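3.2 Home form and slow starts

Stendport are the odd case here. 486 league matches coded in total, 35 of them theirs, and the first half hour of nearly every home game looks the same: long ball, second ball lost, throw-in against. Drerkdale play a similar shape but don't concede early. We had expected travel to explain it. It dosen't, at least not on these numbers.

Manager changes were coded separately. Stendport had 3 in the period, Drerkdale none. A new coach brought a short lift in points, gone by the end of August in the one season where we could follow it week by week. Small sample, so no test was run on that part. Yadav's measure of pressing gave the same order of clubs as ours did, apart from two sides mid-table that swapped places.

Crowd size was left out of the final model. Gate figures for the lower division were patchy and some clubs rounded them. Coding of set pieces was checked by Lizelle Pillay, who went through the Brindel matches a second time and changed very few labels. Corners were the main source of disagreement, mostly short ones.

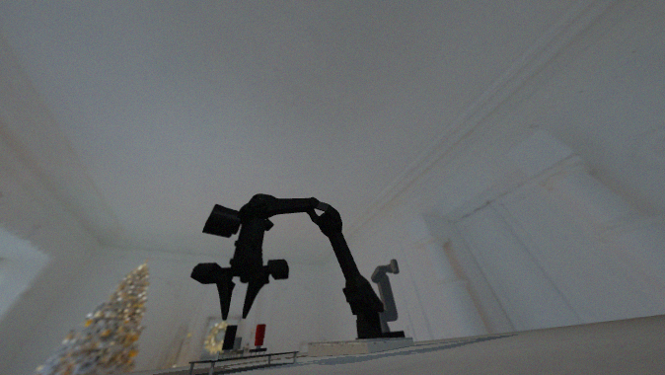
Figure 2. Robot arm with a two-fingered gripper, computer rendering.

SPORT ANALYTICS

3.3 Away defeats

Single-goal losses away from home were grouped by time of the deciding goal. Late goals more common then expected, for both clubs. Colour of kit had no effect.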